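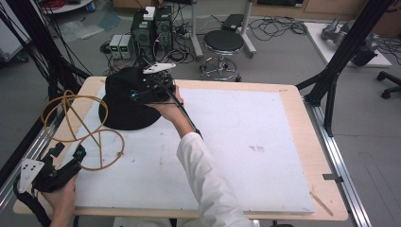
*A black brimmed hat handled with a hand-held gripper on a white foam board.*

**Saturday, May 12, 2018**

## Hat-hanging still a job for people, Tillinbridge traders hear

Shopkeepers hoping to hand their tidying up to a machine were given little reason to cancel the Saturday staff at an open afternoon in Tillinbridge this week.

The session was put on by Haddad, a small automation firm based at Brandulside, which wants to sell a shop-floor helper to independent traders. The chores it has in mind are dull ones: picking up a hat that a customer has put down in the wrong place, setting it back on its stand, straightening a display before closing.

Those are fair choices. Anyone who has worked in a clothes shop knows how much of the day goes on them. Whether a machine can do them is another matter, and the work on show was done by a person holding a gripper in each hand. Haddad says it records movements like these and uses them to teach its software. It has gathered 2,000 so far, all with hats, scarves and bags.

It sounds a large number until you ask what came of it. The firm's own handout says the machine working by itself managed 40 hats in its best hour, on a clear table, with the stand always in the same spot. A school leaver on a first shift would beat that before the kettle boiled, and would also serve the customer who walked in halfway through.

Soft brims are a particular trouble, according to the handout. They bend when gripped and spring back when let go, and a hat lying on its crown has to be turned over before it can go anywhere. Felt was described as "promising". Straw was left for a later stage.

No price has been set. Traders who asked were told that it would depend on the size of the shop, and that a trial at a department store in Prendemthorpe would give a better idea. The trial is to last two weeks and will take place after hours, with the doors locked and a member of staff standing by. How that saves the store any wages was not explained.

Haddad also talked of a version for the home, to clear hallways and put away coats. It gave no date for this. Similar promises have been made about ironing and washing up for as long as most of those present could remember, and the ironing is still there on Sunday night.

The firm plans to come back to Tillinbridge once the Prendemthorpe trial is over. Traders who want to attend can leave their details at the market office, which is open in the mornings until the end of May.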